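Student Work > Civil Engineering > Transportation Projects > Term Reports

Queue Lengths and Signal Timing at the Pistau Bridge Approach

June 2026

1. Background

The Pistau Bridge carries one lane of traffic in each direction between the Raver district and the industrial side of the river. It is the only crossing inside the city limits that trucks are allowed to use. On weekday afternoons the line of cars on the Raver side often reaches back past the Fliltano Street light, and once that happens, drivers who only want to turn onto Fliltano are stuck in the bridge queue as well.

Our group picked this site for the term project in transportation engineering. The question was whether a change in signal timing alone, with no new pavement, could keep the queue from blocking Fliltano Street during the afternoon peak.

2. Data collection

Counts were done by hand in May from the sidewalk next to the Magaña furniture warehouse, which has a clear view of both the bridge signal and the Fliltano light. We counted on 3 afternoons. Rain washed out a fourth and we did not make it up. Vehicles were logged in 15-minute blocks and split into cars, trucks, buses and bikes.

The highest hourly count toward the bridge was 939 vehicles. Queue length was measured at the end of each red using light poles as markers. The distance from the bridge stop line to Fliltano Street is around 600 feet, so any queue longer than that was recorded as a block.

Two problems came up. The tally sheets had no column for vehicles leaving the warehouse driveway, so those were added to the car total. Also, on the first afternoon our clocks did not match, and the Fliltano counts had to be shifted by one block to line up with the bridge counts. 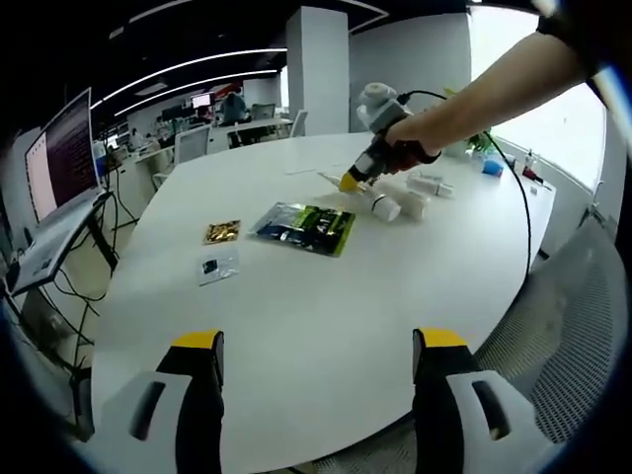
3. Model

The approach was built in the simulation package available in the department lab. We coded both signals, the warehouse driveway and the bus stop just before the bridge. The current timing plan was entered from our own stopwatch readings, as the city plan we had on hand dated from 2000 and no longer matched what we saw on the street.

The first runs gave queues that were much too short. The cause was the truck setting – the default truck starts moving faster than the loaded trucks at this site, which have a slight uphill grade from the stop line. After we lowered the acceleration value, the model queues came close to the measured ones on two of the count days. The other day still came out short and we did not find out why.

4. Results

Two changes were tested. The first gave more green time to the bridge direction and took it from the side street. It shortened the queue, but the side street backed up into the warehouse driveway. The second kept the splits as they are and changed the offset, so that the Fliltano light turns green after the bridge queue has started to move. This worked better. Blocking still happened in the model, mostly when a bus and a truck arrived in the same cycle, but it cleared sooner.

5. Limits

All counts were taken in good weather during the school term. Pedestrian calls were left out of the model. We did not look at the morning peak or at the far side of the bridge.

We would recommend testing the offset change in the field before any money is spent on a turn lane. A longer count, including at least one wet day, should be done first.

Comments

I drive this every day. The bus stop is the real problem. Move it to the other side of Fliltano and half of this goes away.

Did you try a case with the driveway closed from 4 to 6? The warehouse has a back exit.

Good report. Would like to see the tally sheets as an appendix – our group is doing the same bridge from the other side in the fall.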